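Doteo Noodle Counter: Frequently Asked Questions

How does ordering work?

You order at the counter, pay, and take a number to your table. Pick a broth first, then a noodle, then a protein, then up to four toppings. If you don't want to make that many decisions, the house bowls are listed on the left side of the menu board and you can order one by name. We bring the food out when it's ready.

Do you take reservations?

Not for small parties. Groups of eight or more can book the long table by phone, except between noon and 1:30 p.m. The whole dining room seats 42, so at lunch you may wait a few minutes for a table. We can't hold seats for people who haven't arrived.

What is the most popular bowl?

The Meltadard. It's a pork broth with thin wheat noodles, braised pork shoulder, pickled greens, a soft egg and a spoonful of our mustard chili oil. It's medium spicy. Ask for the oil on the side if you want to control the heat yourself.

Do you have anything without meat?

Yes. The mushroom broth is vegan, and so are the rice noodles and all of the vegetable toppings. The egg noodles contain egg. The Dravar bowl is vegetarian as it comes and can be made vegan if you leave off the egg. Tell us when you order.

Can you make a gluten-free bowl?

We can make a bowl without gluten ingredients using rice noodles and either the mushroom or the chicken broth. The pork broth has soy sauce in it, and the soy sauce contains wheat. All noodles are cooked in the same kitchen and we share some equipment, so we don't recommend eating here if you have celiac disease.

What about nuts and sesame?

Sesame is in most of what we make, including both chili oils. The peanut topping is kept in a covered container and served with its own spoon, but we can't promise there are no traces elsewhere.

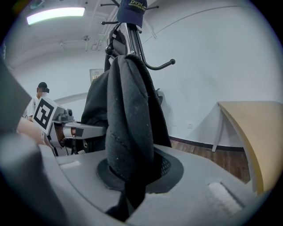 How big are the portions?

There are two sizes. The regular bowl is enough for most adults. The large has half again as much noodle and broth but the same amount of protein, unless you pay for extra. Kids' bowls come with plain broth, noodles and one topping. A regular Meltadard with everything on it is 700 calories, and the kids' bowl with chicken is 477. The other bowls are on the nutrition sheet at the register.

Can I get extra noodles?

Yes, for a small charge. Save some broth and bring your bowl back to the counter.

How does takeout work?

Call in your order or place it at the counter. We pack the broth separately so the noodles don't get soggy. At home, heat the broth until it simmers and pour it over the noodles, then wait a minute before stirring. Rice noodles clump more than wheat ones, so loosen them with a little warm water first.

Do you deliver?

No. We tried it for one winter and the soup didn't travel well.

Where do your noodles come from?

The wheat and egg noodles are made for us by Karagiannis, a small shop that delivers every morning we're open. Dried rice noodles come from a wholesaler. If the fresh noodles run out before closing, we switch to dried and put a note on the register.

Do you have a loyalty card?

Yes, on paper or by phone number. You earn 100 points for each bowl, and 2000 points gets you a regular bowl of any kind. Points don't expire. Drinks and side dishes don't earn points.

Can I bring my own drinks?

No outside drinks, please, other than water and baby bottles. We sell iced tea, barley tea, bottled sodas and two beers.

Are you open all year?

We close for the first two weeks of July. Otherwise our hours are 11 a.m. to 9 p.m., and the kitchen takes its last order at 8:40.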